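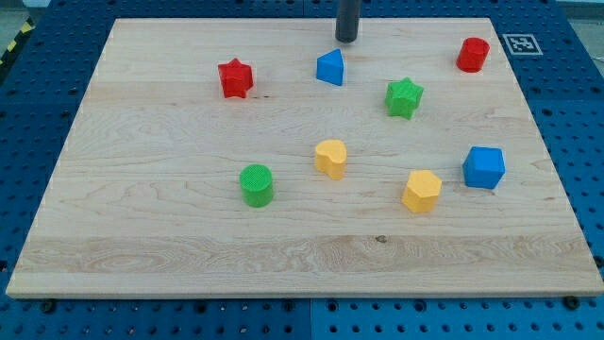 Magazine > Making & Playing > Features

Features Reviews Workshop Letters Back issues

September
By Kenneth Maglaya

I gave up on the jigsaws in spring. There were too many of them, every one was missing a bit of sky, and my nephew had worked out that the fastest way to finish a jigsaw is to sit on it. What I wanted was something you could tip out on a board and shove about while the kettle boiled, and then forget about until the next time.

Which is how I came to spend most of the summer thinking about plastic blocks. Stars, triangles and cylinders, chunky ones, in red and blue and green and so on. I know how that sounds! I'm a grown man with a mortgage. But I'd defy you to have a red star within reach of your hand and not pick it up.

The star is the one everybody goes for. I've tried this on family, on neighbours, on a chap who came to read the meter, and it's the star every time (the meter man went for it before he'd even put his torch down). A cylinder you feel you already know, because you've held a tin of tomato puree. A triangle has a good edge to run your thumb down. But a five-pointed star with a bit of thickness to it is a properly odd thing to hold. There's no obvious way round, your fingers drop into the notches, and you find you've been turning it for ten minutes while somebody talked to you about their extension.

They need a good top, mind. The cheap ones are slick all over and they skate off as soon as you lean on them. The ones I like have a fine dotted texture on the top face, a bit like the grip on a decent screwdriver, and it makes all the difference to how they look as well as how they feel. A shiny side catches the light and the top stays quiet, so you get two reds for the price of one. I got quite boring on this subject in July.

My supplier, if that's not too grand, is Mwangi Nyaga, whose workshop is up the hill in Raltley behind the old dairy. He sells loose shapes out of shallow drawers under the name Kozma, and he'd been doing it for years before I noticed the sign. You pull out a drawer, you rummage, you put your choices in a paper bag. He had 636 pieces in stock when I last went, which I only know because he'd just finished his stocktake and was very pleased to have it over with.

"People come in for a set," he told me, "and I say, what's a set?" He doesn't really believe in them. He'll sell you one green star and nothing else and be perfectly happy. His view is that a box with a picture on the lid tells you what to do with it, and then you do that once and it goes under the bed.

I argued with him a bit, as I like a box. I grew up on a box, a big flat yellow one made by a firm called Pudach that I don't think lasted very long, with a lid that split at all four corners and was mostly parcel tape by the time my sister had it. The shapes inside were supposed to fit into holes in a tray. We lost the tray almost at once and nobody minded. We used the blocks as shops, cows, a hospital, and on one occasion as ammunition, and I've still got a mark by my eyebrow from a triangle.

Mwangi listened to all this very patiently and said, "So you played with it when the tray was gone," and I had to buy an extra cylinder to get out of the shop.

Now, the board. I hadn't given the board a thought before this summer and I've since become insufferable. You can play on the carpet, of course, but things topple, and you can play on the dining table until somebody wants dinner. A board is a place. Everything on it is in the game and everything off it isn't, and a child of three gets that straight away without being told.

I'd say go pale. I tried a dark one first, an offcut of something from the shed with about a hundred coats of varnish on it, and the blue pieces just sank. On light wood the colours jump. You get the grain running along underneath as well, and if you're lucky a wavy patch or a little knot, and the knot will be a pond or a plughole or a volcano before the afternoon's out. My nephew won't have anything placed on the knot. I've not been told why and I've stopped asking.

Mine cost me 20 pounds from the bin of odd lengths at Tromach, the timber place on the ring road, and they cut it for me while I waited. I sanded it on the back step, rubbed a bit of oil in, and left it leaning against the wall overnight where a snail walked across it. Another sand, more oil. If you've never oiled a piece of pale timber do have a go, it's the nearest thing I know to developing a photograph. All that swirly figure you couldn't see when it was dry comes up under the cloth and you feel terribly clever, as though you'd grown the tree.

Size matters more than I'd expected. My first attempt was too small and the blocks were always touching, so it looked like a drawer of cutlery. You want gaps. With eight pieces on a decent-sized board there's room for each one to be somewhere, if you see what I mean, and as soon as a thing is somewhere you start asking why it's there and not over by its friend. Are the two stars together or have they fallen out? Why's that cylinder gone off to the corner? I've had whole rainy afternoons out of questions like that, and so has my mother, who's eighty-one and plays it with her glasses off.

There are some actual games, for those who need them. The one we play most is called Swaps (my sister named it, and I think she'd admit it wasn't her best day). Everybody has a good look at the board, one person turns their back, somebody moves a single piece, and you've got to say which. It's dead easy with eight shapes until it isn't. Moving a piece a thumb's width is far crueller than moving it right across, and swapping two of the same shape in different colours has ended in a slammed door at least once.

Then there's Sweep, where you push pieces about with one finger, or a wooden spoon handle for the purist, and try to get all of one colour together without knocking any of the others. My mother is ruthless at Sweep. She goes in low and slow and hums. The triangles are the hard part, as they want to swing round whenever you nudge them off centre, and the stars catch on each other by the points and travel as a couple. You can get a cylinder to go more or less anywhere if you're kind to it.

And sorting, obviously, which isn't really a game but which I find I do most. By colour, then by shape, then by colour again. I did it all through a very long phone call to the bank.

I went back up to Raltley at the end of August to return a book and came away with another bag. Mwangi has been told there's a collector somewhere up north with 1,198 loose shapes, all catalogued, and he can't decide whether he'd like to meet this person or not. He'd saved me a green star from the bottom of a drawer with a particularly crisp edge on it. I paid him, we had a cup of tea, and he showed me a tin of yellow ones he isn't ready to sell.

If you're going, the shop's open mornings only, and the bus drops you at the bottom of the hill. Take change for the drawers, and have a look at the offcuts at Tromach on the way home. The bin's round the side, past the fence panels.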